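Kiprono Kombo's life story, in his own words, is coming to the library in January

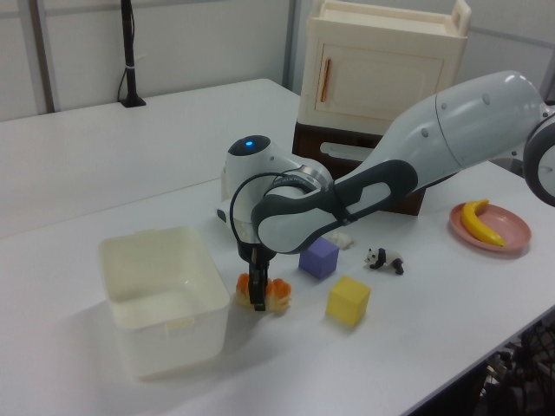
Older Lives Team | Drandine Public Library | News and Releases

DRANDINE - I've written a lot of announcements for this library, mostly about parking and summer hours, so please forgive me if I get a little carried away with this one. In January we're publishing "The Long Way to Drandine," the life story of Kiprono Kombo, who is 96 and has lived on Vasiliu Street for longer than I've been alive. It's a real book, with a spine and everything!

If you've been in town any length of time you may know Mr. Kombo as the man who fixed clocks in the narrow shop next to the bakery. Before that he was a railroad signalman, a ship's electrician, and (for one winter he still doesn't like to discuss) a cook. He was born on a farm, the fourth child in a big family, and left home at 17 with a coat that belonged to his brother. The brother wanted it back. There are letters about the coat, and yes, they're in the book.

I started visiting him two years ago with a recorder and a list of questions. I'd planned on an afternoon, maybe two. We never got past the second question on the first visit, which was "Where did you go to school?" He told me about the walk there, then about the dog that followed him, then about the man who owned the dog, and by then it was time for his supper. I threw out the list and we did it his way after that.

Charmaine Potgieter, our local history librarian, typed up every recording. The finished transcript came to 2,233 pages, and she read all of it at least twice to check the names and the dates. I asked her for a sentence I could use in this release and she gave me this one:

"He remembers the price of everything and the year of almost nothing, so I spent a lot of time with old timetables."

The timetables did the trick. Mr. Kombo was sure he had sailed on a cargo ship called the Iltach in the spring, and Charmaine was sure it had been the fall. They went back and forth on that for weeks by phone. In the end his own pay book settled it, and she was right, and he has asked me to say so in print. There you go, Charmaine.

The Iltach chapters are my favorites. He joined her as an electrician's helper with no training to speak of, and learned the job from an older man who taught mostly by pointing. He wrote home whenever they came into port, and his sister saved the letters in a flour tin. We've printed several of them just as he wrote them, spelling and all. He was homesick and very funny about the food.

It was off that same ship that he met his wife, Ruth. She was working behind the counter at a post office and told him he'd put the wrong stamp on a parcel. He came back the next morning with another parcel. She told me once, years before any of this got going, that there was nothing in it but newspaper. They were married for 58 years and raised their girls here. Ruth died before the recordings started, and the chapter about her is the only one he wrote out by hand and gave me in an envelope. We haven't changed a word of it.

I should say something about the clock shop, because I know people will ask. Yes, it's in there. So is the flood, and the business with the town hall clock, which ran fast for an entire summer while he and the mayor of the day argued over who should pay for the part. Mr. Kombo's version is very much his own. If your family remembers it differently, we'd love to hear from you, and I mean that. We're keeping a folder at the history desk for other people's memories of the same events, and it can sit right alongside his.

The book was edited by Ashok Singhal, who taught English at the high school until he retired and who had the hard job of getting all that talk down to something you can hold in one hand. He was strict about it. I fought for a story about a goose and lost. When I asked him what he thought of the finished thing, he said:

"I've edited it to sound like a man talking in his kitchen. If you read it out loud, it works better."

In-ho Tak designed the cover and drew the maps, and he spent a good while at the kitchen table getting the farm right. Mr. Kombo kept moving the well. The map of his route here, from the farm to the coast and then on by sea and rail, runs across two pages in the middle, and it's lovely. You can follow the trip with a finger.

We're printing 1,000 copies. Printing was paid for by a grant from the Skollel Fund, which supports local history work in this part of the state, and we're very grateful to them. Every school library in the district will get a copy, and so will the senior center and the clinic waiting room (his request, as he says he has read all their magazines). The rest will be on sale at our front desk. You can also borrow it, of course. We're a library!

We're having a launch party in the main reading room at 6 p.m., and the date will go up on the front door and on our events page as soon as Mr. Kombo has picked one that doesn't clash with his card game. He plans to read a little from the Iltach chapters himself. There will be tea, coffee and cake, and the room is step-free from the Vasiliu Street side. If you need a ride, call the desk and we'll work something out. Please don't bring presents. He was firm on that, though he did say he wouldn't turn away a jar of marmalade.

The full recordings will be available to listen to at the history desk starting the same month. They're long, they wander, and you can hear his kettle in most of them. A couple of short stretches about neighbors have been held back at his request, and will stay that way for now.

We're also looking for the next person. If you have a parent, a grandparent, an aunt or a neighbor over 80 who might like to sit down and talk, or if that's you, please get in touch. You don't need to have gone to sea. Some of the best tape I've got is about school lunches. We can come to you, we can meet here, and you'll get to read everything and take out whatever you like before anyone else sees it.

Reporters who would like an advance copy, or a picture of the cover, should contact me through the library's front desk. Mr. Kombo is happy to be interviewed in the mornings. He'd like the questions to be short, and he makes no promises about the answers.

Contact: Imani Minja, Older Lives Team, Drandine Public Library, Vasiliu Street, Drandine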